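Cuaderno de taller, diciembre. Simulador de renta vitalicia sobre vivienda, rama Pasix
9:00, con Khadija y Siham

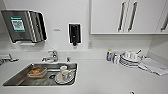
Sigo con el cálculo de la deuda acumulada en la hipoteca inversa. El fallo de ayer estaba en la capitalización: aplicábamos el interés mensual sobre el capital inicial y no sobre el saldo. Corregido en la hoja de Siham, falta pasarlo al código. Siham quiere los avisos al cliente cortos, a la altura de los ojos y donde se miran, como el cartelito de la pared junto al dispensador de toallas de papel de la cocinita, y no en la página 9 del pdf. De acuerdo. El aviso de saldo creciente va al lado de la cifra.

Casos de prueba:
- titular única, 70 años, vivienda libre de cargas. Cuadra con la hoja.
- dos titulares, el menor de 70. Cuadra si se toma la edad del menor. El simulador tomaba la media, mal.
- vivienda con hipoteca previa. No cuadra. Sale una disposición inicial negativa y no salta ningun error.

Lo tercero es lo grave. Si la carga previa supera lo que se puede disponer, hay que parar y decirlo. Khadija lo mira por la tarde.

11:30. Llamada con Liesbeth Leemans (Casamik). Su tasación llega con hasta 2 meses de antigüedad y nosotros la tratamos como si fuera del día. Pedirle el campo de fecha. Dice que existe pero que no lo exportan, preguntará. Mientras tanto, fecha a mano y obligatoria.

Gastos: notaría y tasación estaban sumados dos veces en la variante Wogan. Diferencia de 200 euros en el caso base. Ojo, en la variante de renta mensual no pasa, no sé por qué. Revisar la plantilla, creo que Irfan copió el bloque antes del cambio.

Texto de la guía: Lina tacha "sin riesgo" en todas partes. Tiene razón. Poner que los herederos pueden cancelar la deuda o vender, y el plazo que tienen según contrato. Falta párrafo sobre qué pasa si el titular se muda a una residencia, que es lo que mas preguntan en la oficina de Dandville.

Pendiente:
- pasar la correcion del saldo al código (yo)
- error visible con carga previa (Khadija)
- campo de fecha, insistir a Liesbeth
- preguntar a Irfan por la plantilla Wogan
- repetir el caso de dos titulares con renta mensual, no me dio tiempo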